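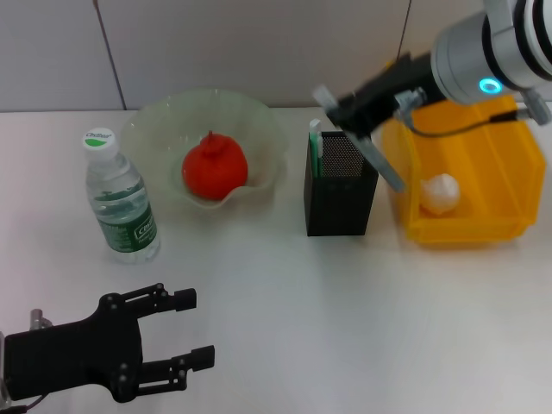 Water bottle, glass bowl and yellow bin on the table.

Bartender wanted, evenings - Skollwood

Skollwood is a 2-room cocktail bar on Gu Street. We are looking for a bartender to work four evenings a week, with one late close. The list changes every season and leans toward stirred drinks, sherry and bitter aperitifs. We keep 163 bottles on the back bar, and you will be expected to learn them over your first few months. 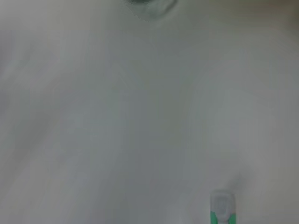 Pale surface, close up.

What you will do:
Mix drinks to our house specs and keep up on busy nights
Cut garnishes and make syrups before opening
Help Lanying Fang, our bar manager, test drinks for the June menu
Count stock on Sunday with the closing team

You should have at least a year behind a bar and be able to carry a full keg down a flight of stairs. Experience with Jusar, our ordering software, is useful but we can train you. You must be 21 or older. 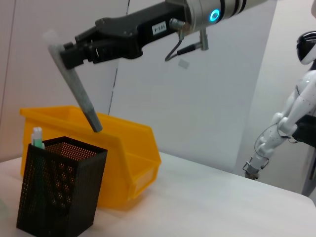

Gripper with a gray stick, over the yellow bin.

Pay is hourly plus pooled tips. Tips came to around 4000 dollars per bartender last quarter. Staff meal every shift, and a paid trial night for anyone we interview.

To apply, send a resume and the recipe for one drink of your own to Deming Kong, or drop both off at the bar, 183 Gu Street, after 3 p.m. No phone calls during service, please.

Posted Nov 21, 2019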